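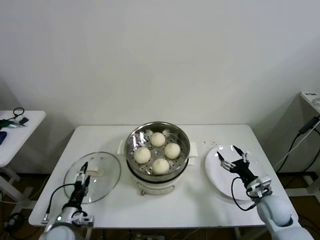
Teleoperating a two-arm robot is mostly a matter of slowing down, and then slowing down some more. This page is for people about to do their first session of demonstrations on a kitchen task. The one I use for teaching is steamed buns: lid, basket, plate. Four buns in a steamer basket, glass lid on the left with a knob to grab, round plate on the right, one arm for each side. Short enough to learn in an afternoon, fiddly enough to show up every bad habit you've got.

Notes below are from running it a lot. Written quickly, will tidy up later.

## What you need

- Two-arm setup with remote control. We drive ours from a pair of Stedlow leader arms. Hand controllers work too, but you'll fight the wrists more.
- Recording software. I use Mivent; menu names below are from that.
- Steamer, glass lid, plate, buns.
- A second person, if you can get one. They reset the table, you stay in the seat.
- A foot pedal for start/stop. Keyboard is OK but you have to let go of something.

Steamer switched off and cold for all of this. You're teaching the handling, not the cooking, and you'll have your hands in and out of that basket all day.

## Before you record anything

Check the leader arms match the robot. Put both in the home pose, open and close each gripper twice, watch for lag. If the robot hand finishes noticeably after yours, stop and sort it out now. Lag gets baked into every episode and you can't edit it out.

Then the table:

1. Steamer in the middle, dial facing the front edge.
2. Lid spot on the left, plate on the right.
3. Reach for the far side of the basket with each arm. Then the near side. If an elbow locks up or the wrist flips over, move the steamer, not the arm.
4. Walk the cables. Swing each arm through its whole range and watch the loops at the wrist. Leave slack, but no so much that it drags over the plate.

Do five dry runs with nothing recording. Nobody wants to do this bit. Do it anyway.

## Write the task down first

One sentence, on paper, stuck to the monitor. Ours:

> Take the lid off and lay it on the left, move the buns from the basket to the plate, return both arms to home.

Seems daft until two people have been recording for an hour and one of them has been putting the lid back on at the end. We lost 50 episodes that way in July. All perfectly good, all ending differently from the rest.

Decide these as well:

- Which arm takes the lid (left, always left)
- Which arm takes the buns (right)
- Order of the buns, or deliberately no order
- Where home is
- What counts as done

On order: I mix it up. If you always start with the same bun, expect the robot to insist on that one later, even if it isn't there. But tell the other operator you're mixing it, or they'll "fix" it.

## The lid

Come down on the knob from above, fingers open wider than you think. Stop. Let the arm settle. Close. Lift straight up until the rim is well clear of the basket, *then* travel left.

Don't slide it off. It works nine times in ten by hand and far less through a gripper, and glass is hard for cameras to read at the best of times. A clean vertical lift gives the model something obvious to copy.

Lowering: flat as you can, let it touch, pause, open, go up. If you open too early the lid drops the last bit and rocks. One rock, fine, keep the episode. If it skates off towards the edge, bin it.

Once the lid's down, move the left hand back out of the way and park it. Parked means parked. New operators let the idle hand drift about while they concentrate on the other one and it all gets recorded.

## The buns

Soft things are harder than hard things. Squeeze too little and it slips over the rim of the basket, squeeze too much and you've got a dented bun and a model that learns to crush.

What works:

- Approach from directly above, fingers either side of the bun.
- Turn the wrist *before* going down, so the fingers drop into the gaps between buns. With four in a basket there's room, but only if you line it up.
- Close slowly until you see the dough just give. Stop closing. Hold a beat.
- Straight up, over the rim with plenty of height, across.
- Lower until the bun is touching the plate. Open. Up.

Plan your placing. Put the first one near the middle and you'll be shuffling the rest round it like parking cars. Work round the edge and leave the centre till last if you need it at all. 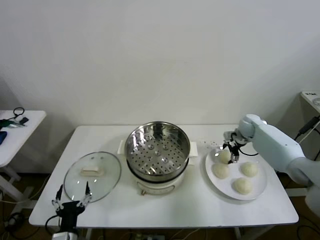 *Right gripper closed on the top bun, three more on the plate, left hand open in front of the lid's lower edge.*

Don't let go while you're still moving. Commonest fault by miles. You see it's over the plate, your brain says finished, your hand opens, and the arm is still travelling. Touch, pause, open. Say it out loud if it helps. I still do.

## Speed

Slower than feels natural but steady. Long freezes are nearly as bad as rushing: if you stop dead for a few seconds to think, the policy can learn to stop dead there too, and it may not start again. Short pauses at grip and release are good. Thinking pauses aren't. If you need to think, end the episode and think.

## Mistakes: keep or bin?

Keep:

- Small miss, you back off and grab it properly
- Bun lands a bit off where you meant, still on the plate
- One extra nudge to line up

Bin:

- Bun on the table or the floor
- Anyone's hand in view
- Arm hits the steamer and shifts it
- Camera dropped out, even for a moment
- You forgot what you were doing halfway

Recoveries are worth having. Brayden Pelletier runs the second station here and throws in a deliberate miss every so often — goes for a bun, closes short, lifts, tries again. His data trains better than mine, annoyingly. Don't overdo it, and don't fake a miss on the lid.

## Resetting

Lid on, buns in, plate back, arms home. Then change something small. Turn the plate, shift the steamer a finger's width, swap which bun sits where. Small changes each time beat one big change after lunch.

Crumbs will build up. Wipe down between batches, not between episodes, or you'll be there all night. A few crumbs in the data never hurt ours.

Swap the buns when they go tatty. Dried out ones are stiffer and you'll start gripping harder without noticing.

## Saving and checking

In Mivent:

1. Stop recording (pedal, or `Space`).
2. Mark **Good**, **Recovery** or **Bad** straight away. Not at the end of the day. You won't remember.
3. After each batch, open **Review** and play it at double speed, all cameras.
4. Look at the gripper trace. Should be clean steps, open/closed. If it's a jagged mess your hand is trembling or the trigger needs calibrating.
5. Export. Check the episode count against your tally sheet.

Step 5 matters. We once exported 385 when the sheet said more, and the missing ones had gone to an old folder called Grisholm that no one had opened since the last project.

## How many?

Depends. For a first go at this task, get a small clean set, train on it, watch what it gets wrong, then record more of *that*. Our full set stands at 1,890 episodes but that covers several plates and two steamers. The lid was reliable long before that. The buns took the rest.

Swap operators every half hour or so. Tired hands make sloppy releases, you can see it in the traces.

## Quick fixes

**Robot grabs air next to the bun.** Check the wrist camera hasn't been knocked. Then check you weren't steering by looking at the real table from the side, instead of the camera view. The model only gets the cameras.

**Hovers over the lid and won't commit.** Too many long pauses in your demos. Trim or re-record.

**Drops buns short of the plate.** You've been opening early. See above, sorry.

**Left arm wanders during the bun part.** You didn't park it.

**Gripper opens by itself.** Loose connector at the wrist, on ours anyway. Reseat it and redo the home check.

Next page does the same task the other way round, plate to basket and lid back on, with the Marchand soft finger pads fitted. Needs a re-calibration first, so do that before you start clicking through. Last updated 22 February 2025.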